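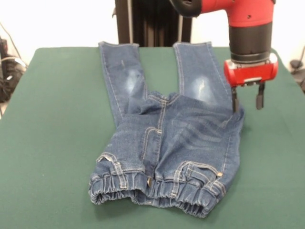 *Attachment 1. Blue jeans with worn knees on a dark green cloth.*

**Ticket:** Umard drinks machine, weak coffee and powder caking in hopper 2
**Opened:** 22 Feb 2021
**Site:** Luklow, ground floor break room
**Product in use:** Curum instant coffee powder (hopper 2), Curum lime concentrate (cold side)
**Status:** Resolved, one part on order

## Reported problem

Coffee from the Umard is coming out pale and watery. Every few cups there is one that is far too strong, with undissolved powder at the bottom. The cold side is fine. The front panel shows no error code. Staff have been pressing the button twice to get a drinkable cup, so we are going through water faster than usual.

The site opened a new batch of Curum powder shortly before the complaints started and asked whether the batch is bad.

## Log

**1.** Checked the settings first. Coffee dose is on the default, cup volume is on the default. Water temperature in the menu reads 81 C, same as the last service record. Ruled out a settings change.

**2.** Made a cup by hand with the same powder and hot water from the kettle. Normal color, normal taste, dissolved fully. Did it again with powder from the unopened pouch in the cupboard. No difference between the two. The batch is OK and I told the site they don't need to return it to Makris.

**3.** Took the dose cup test from the service menu (ten doses, no water, into a dry cup). Expected 19 g for the ten. Got 11 g on the first run and 16 g on the second. So the auger is turning but it isn't being fed evenly.

**4.** Pulled hopper 2. Powder was caked along the back wall and there was a hard plug above the auger, brown and shiny like toffee. The loose powder on top looked fine, and you wouldn't see the plug from the lid. Hopper 1 (milk powder) was clean.

**5.** Emptied the hopper and threw the powder out. Washed hopper, auger and outlet elbow in warm water. The elbow needed soaking, then a bottle brush. Left all parts to dry overnight. Put an out of order sign on the coffee button, cold drinks left on.

**6.** Parts dry. Refilled hopper 2 halfway and ran the dose test three times: 19 g, 19 g, 19 g. Two cups of coffee after that, both good. Closed the ticket.

**7.** Reopened by the site four days later. Same complaint — weak coffee, then one strong one.

**8.** Plug was back, smaller this time. Moisture is getting in somewhere. Looked at the mixing bowl under the outlet and found the steam extraction fan not running. With the fan stopped, steam from the bowl goes straight up the elbow and into the powder. I should have checked it at step 4.

**9.** Fan connector was seated. Swapped the hopper 1 fan lead onto it and it still didn't turn, so the fan itself has failed. Checked the counter: 2000 cups since the last service, and the manual says to clean the fan filter every 100. The filter was solid with coffee dust. Nothing in the cleaning record shows it being done.

**10.** Fitted the spare fan from the old Umard in the storeroom. It spins and you can feel it pull at the bowl. It's noisier than a new one should be, so I ordered a replacement through Makris. They quoted delivery in April.

**11.** Cleaned hopper 2 again as in step 5. Washed the filter and dried it. Dose test 19 g on all three runs.

**12.** Called the site after a week of normal use. Coffee is fine, no double pressing. Asked them to lift the lid and push a dry spoon down to the auger. No lumps.

## Cause

Failed extraction fan in the Umard, most likely from a blocked filter. Steam reached the powder and caked it. The Curum batch had nothing to do with it.

## For the site

- Wash the fan filter every 100 cups. At Luklow that works out to once a week for now.
- Don't fill hopper 2 past the halfway line.
- Clip the open pouch shut and keep it in the cupboard, not on top of the machine. It gets warm up there.
- Never put a damp hopper back. If it has to go back the same day, dry it with a paper towel and check the corners.
- If the coffee goes pale again, don't raise the dose in the menu. Look for a plug first, then listen for the fan.

## Open items

- New fan on order from Makris, to be fitted when it arrives. Spare stays in until then.
- Cleaning sheet on the machine door has no line for the filter. Add one.
- The site also asked if the lime concentrate can be set a little weaker. Separate request, will get its own ticket.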